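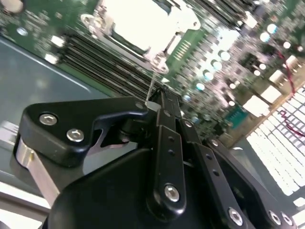
Figure 3. Gripper over a server motherboard.

Setting up your Zatuvari reading shelf

Hi again! If you've made it this far you already have a Basby account, so now comes the fun bit, which is putting books on your kid's shelf. I set ours up on a Monday night with a feeding pump beeping next to me, so I promise it's doable with one hand.

1. Sign in and tap My Shelf. The first time you do this it asks for your child's reading age. Go by what they like listening to (my daughter is happily two years "behind" and loves it).

2. Tap Add Stories and pick a topic. There are 602 picture books in the library right now, and the ones with medical stuff in them are under Bodies and Hospitals.

3. Choose up to 3 books to start. You can swap them whenever you want.

4. Turn on Read Aloud if you'd like the narrator. I leave the speed at 100 and turn the page sounds off, they startle her.

5. Tap Save, then wait for the little green check.

Note: Books only download over Wi-Fi unless you change that under Settings. Do it before a clinic day! Our hospital's guest network drops out every time we get in the elevator.

Caution: A few of the hospital stories show needles or a child being put to sleep for surgery. Read those by yourself first. Prurex marks most of them with a yellow dot, but I've found a couple without one.

6. To share the shelf with a grandparent or a teacher, tap Invite and type in their email. They can read everything but can't remove books.

If a book won't open, sign out and back in.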